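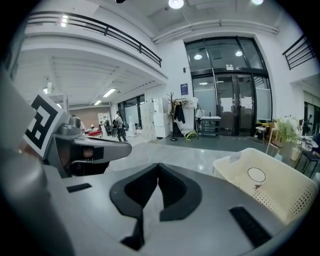 Progress Report to the Kurnska Fund: Household Chores by Machine
Reporting period ending January

The purpose of the grant is to establish which everyday chores can be handed to a machine at a cost a small household or shop could bear. Work in this period was limited to carrying and sorting tasks that involve a plastic basket.

The Plimix arm completed 17 of 19 basket transfers without help. In the 2 remaining runs it gripped the rim too low and had to be stopped. Folding is much less advanced, and no result is reported for it. 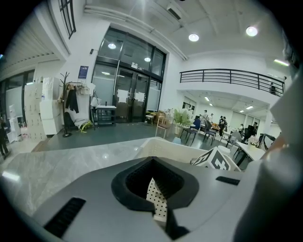

Zivbridge Home Tasks Group

Demonstrations by hand continue in the open hall, where people come and go and the light is uneven. The group considers this closer to real use than a closed laboratory. The target of 100 usable demonstrations has been met for the basket task only.

In our judgment, no machine tested so far is ready for unattended work in a home. Obsa Jemal will present a revised schedule for folding, together with the request for a second arm from Hà, at the Tuesday review.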